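Skonum Pocket Rulebook for Handheld Gripper Work – my review after a whole March of using it

Okay, I know, reviewing a rulebook. But the Skonum Pocket Rulebook costs money, it comes in a box, and people keep asking me if it's worth getting, so it gets a review like any tool would!

What you get is a spiral-bound book that fits in a back pocket, 80 pages, plus a set of laminated cards on a ring and a dry-erase pen that dried out on me in the first week. The book sets out good practice for people who record household jobs with handheld grippers, the kind of recordings that end up teaching robot arms to tidy and pack. It covers how to set up a space, how to hold the tools, what to do about private stuff lying around, when to stop and redo a take. I paid 29 dollars for mine from Kurgate. The older edition, which Dwight Dufour lent me before I bought my own, had no cards at all and a spine that shed pages all over my car.

The good part first. The writing is plain. Each rule is one sentence at the top of the page, then a short bit underneath on how to check you did it. "Start with your fingers open and in view." Fine! I can remember that with a gripper in each hand. I used to work from the Uncombe guide, which has rule numbers inside rule numbers, and I once spent a good ten minutes hunting for whether I was allowed to wear a bracelet. (You aren't. Skonum says so on page 3.)

I also love the stop rule. If you catch yourself doing something with the tool that you'd never want an arm to copy, like flicking a box over with the side of a finger, you end the take right there and mark it. You don't finish it and hope. I was terrible about this before. Inès Leclerc went through my old takes with me one Saturday, and the number of times I shoved things along like a hockey player was pretty embarrassing. She'd say "flick" every time and after a while I just laid my head on the table.

Now the parts I'm less happy with. The chapter on lighting is two pages and says almost nothing past "close the curtains or don't, but be consistent." The ring on the cards is too small, so flipping to the back ones is a fight. And the sample log sheet assumes everybody works in a shared lab with a sign-out desk. I work in bedrooms and kitchens. Maëlys Joly redrew the sheet for home use and I've been photocopying hers. Skonum, please just hire her.
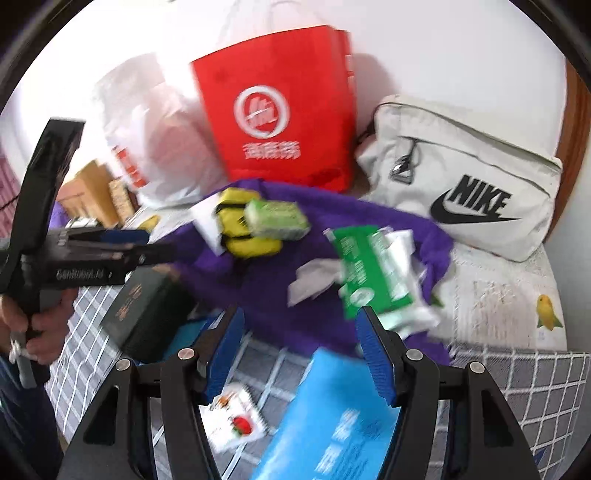 The clutter chapter is where I get my money's worth, and it's also the one I argue with most. The rule is to leave the mess the way people really live with it, but to sort out in your head what can be grabbed before you begin, starting with soft things, then stiff things, then anything with a loop or strap that could snag. On a bed like this one that's real work. The crumpled purple cloth has packets and a pouch lying on it, so if you pinch cloth along with a packet, everything on top comes too. The zipper pull on the gray Nike bag has a cord loop, exactly the sort of thing the snag card is for. And then there's the branding rule, which tells you to turn logos away "where practical." With that bag and a red shopping bag with a big white logo, what's practical? Turn everything around and it stops looking like anybody's bed. I leave them and write it in the log, and I wish the book would pick a side.

Two-handed work gets a decent section too. Joaquim Moreira thinks the "one hand waits, one hand works" rule is too strict and he may be right for folding, where you want both moving. For sorting small packets I stick to it, and my takes look a lot calmer.

If you're choosing between this and the Hervieu binder, the binder has more on kitchens and better photos, but it weighs as much as a toaster and mine lives on a shelf. The Skonum one comes along with me. Get it if you record at home, skip it if your lab already has its own rules, and bring your own pen.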